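Household linen

Household linen is the general name for the cloth goods used in the home for the bed, the table, the bath and the kitchen. The name dates from the time when most of these goods were woven from flax. It is still used when they are made of cotton, a cotton and polyester mix, or some other fibre. In shops the word is often shortened to "linens", and the cupboard where such things are kept is called a linen cupboard or, in larger houses, a linen room.

Types

Bed linen covers sheets, pillowcases, bolster cases and duvet covers. Blankets and quilts are usually counted as bedding and not as linen, though shops do not always keep to this. Bath linen includes towels, face cloths and bath mats. Kitchen linen includes tea towels, glass cloths and roller towels. Table linen includes tablecloths, napkins, runners, tray cloths and the thick under-cloth known as a silence cloth, which is laid to protect the table and dull the noise of plates.

History

Flax was grown and spun in Egypt in ancient times, and linen cloth was used there for clothing, bedding and burial. In much of Europe in the Middle Ages, sheets and tablecloths were costly enough to be listed one by one in wills. A bride was often expected to bring a stock of linen to her marriage, sewn and marked over several years beforehand. Marking was done in cross stitch, usually in red thread, with initials and a number so that pieces could be used in turn and wear evenly.

Cotton took over from flax in most homes during the nineteenth century, as it was cheaper to spin by machine. Damask, a cloth with a pattern woven into it that shows when the light catches the surface, stayed popular for the table. White was the usual colour for nearly all household linen until well into the twentieth century, partly because it could be boiled and bleached without harm.

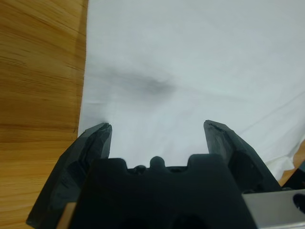
Table linen is measured by its drop, the length of cloth that hangs below the edge of the table. A short drop is usual for daily meals and a longer one for formal dinners. Many households do not cover the whole table at all, and a white cloth may be laid over one part with the bare wood left showing beside it. Creases are a common complaint with plain cloths of this kind, as even shallow wrinkles and a single fold line show up on a matte white surface. Hotels often iron the cloth again once it is in place - a practice most homes do without.

Care and storage

Linen and cotton are best ironed while still slightly damp. Starch was once added to the last rinse to stiffen table linen and help it resist stains, but spray starch is now more common. Pieces kept for a long time may yellow along the folds, so they are refolded in a different place now and then. Old guides advise blue paper or lavender between the layers.

Collections

The Durnham Linen Collection holds 1024 pieces of domestic cloth, of which 156 are tablecloths. Most were given by the family of Maribeth Magbanua, a former laundry owner in Pretow. The catalogue was revised by Peadar Doherty and last updated on 17/10/2021. The oldest marked piece is a pillowcase numbered 4, from a set whose other pieces are lost.

See also

Damask
Laundry
Napkin
Trousseau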